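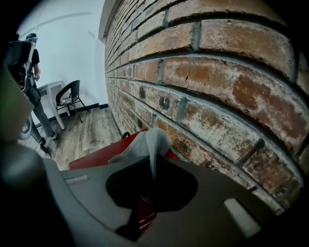 6. Januar 2026

Trackingauswertung, zweiter Anlauf. Gestern Abend die Pipeline mit dem neuen Rarimus-Build über die Aufnahmen von der Ziegelwand laufen lassen. Der Report sagt grün. Ich glaube dem Report nicht, also heute von Hand.

Ausgangslage: Rarimus schätzt die Greiferposen aus den Würfelmarkern und gleicht sie mit der visuellen Odometrie der Greiferkameras ab. Wo beides auseinanderläuft, soll ein Frame verworfen werden. Verworfen wurden 11 von 1.018. Das ist mir zu wenig. Bei Fisheye-Optik, zwei Händen und einer Kopfkamera, die dauernd nickt, erwarte ich eine hässlichere Zahl, und wenn sie nicht kommt, suche ich den Fehler zuerst im Filter.

Erste Vermutung: Der Filter vergleicht die Odometrie mit einer Pose, die vorher schon mit derselben Odometrie geglättet wurde. Dann stimmt natürlich alles wunderbar überein. Im Code nachgesehen, Modul pose_gate: ja, genau so. Der Smoother läuft seit dem Umbau im Mai vor dem Gate. Im Changelog steht dazu "Reihenfolge vereinheitlicht". Schön. 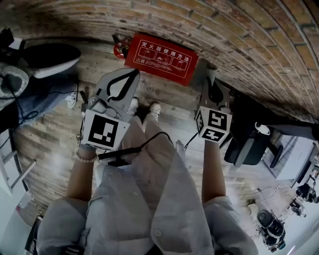
Gate vor den Smoother gezogen, sonst nichts angefasst, gleicher Seed, gleiche Kalibrierung. Jetzt fliegen 363 Frames raus. Kommt mir plausibler vor, beweist aber erst mal nur, dass die Reihenfolge etwas ausmacht.

Stichprobe: 40 der neu verworfenen Frames einzeln durchgesehen. Der größere Teil fällt in zwei Sorten. Entweder ist vom Würfel nur eine Fläche brauchbar, dann kippt die Pose zwischen den beiden möglichen Lösungen hin und her. Oder der Marker liegt weit außen im Bildkreis, wo unser Verzeichnungsmodell ohnehin geraten ist. Beim Rest sehe ich keinen Grund, da war das Gate wohl zu streng. Schwelle trotzdem erst mal stehen lassen — wenn ich jetzt an zwei Schrauben drehe, weiß ich morgen nicht mehr, welche es war.

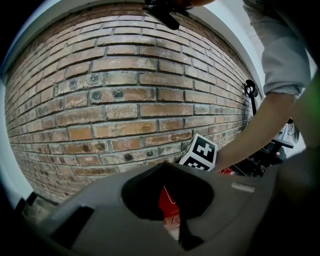 Blick aus einer Greiferkamera: Würfel der Gegenseite mit zwei sichtbaren Flächen, dahinter die Ziegelwand.

Zur Wand selbst. Im Louro-Handbuch steht, strukturierte Flächen seien "ideal für die Merkmalsverfolgung". Mag sein. Ziegelreihen sind aber auch sehr regelmäßig, und ich habe den Verdacht, dass der Matcher gelegentlich um eine Reihe verrutscht. Die Innenpunkte passen dann trotzdem, der Reprojektionsfehler bleibt klein, und die Höhe springt. Im Höhenverlauf vom linken Greifer gibt es Stufen, die danach aussehen. Kann auch Handbewegung sein. Ohne externe Referenz kann ich das nicht trennen, und die Jelwood-Stative sind gerade nicht frei.

Gegenprobe: Odometrie komplett aus, nur Marker. Die Trajektorie rauscht dann deutlich mehr, die Stufen sind weg. Spricht für den Matcher. Überzeugt bin ich nach einem einzigen Lauf nicht.

Offen:
Zweiten Lauf mit maskiertem Bildrand rechnen.
Smoother-Reihenfolge als Test festschreiben, damit sie beim nächsten Aufräumen nicht wieder wandert.
Prüfen, ob die Geltavlow-Policy vom Dezember auf Daten mit falscher Gate-Reihenfolge trainiert wurde. Ich fürchte ja. Die Erfolgsquote in den Folien würde ich bis dahin nicht mehr zitieren.
Zeitversatz Kopfkamera gegen Greifer: steht als Konstante in der Config, Herkunft unklar. Wer hat das gemessen? 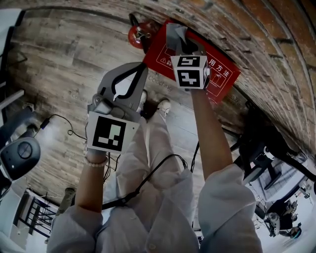 Diane Kowalchuk: Der Versatz ist von mir, aber für die alte Firmware. Würde ich neu bestimmen, bevor du dem Matcher die Schuld gibst. Wenn die Kopfkamera nachläuft, bekommst du bei schnellen Bewegungen genau solche Verwerfungen im Gate, ganz ohne verrutschte Ziegelreihe.

Einwand notiert. Erklärt die verworfenen Frames vielleicht, die Stufen in der Höhe eher nicht, die Kopfkamera geht in die Greiferodometrie gar nicht ein. Laut Doku jedenfalls. Sehe ich im Code nach, dann erst der Lauf mit der Maske.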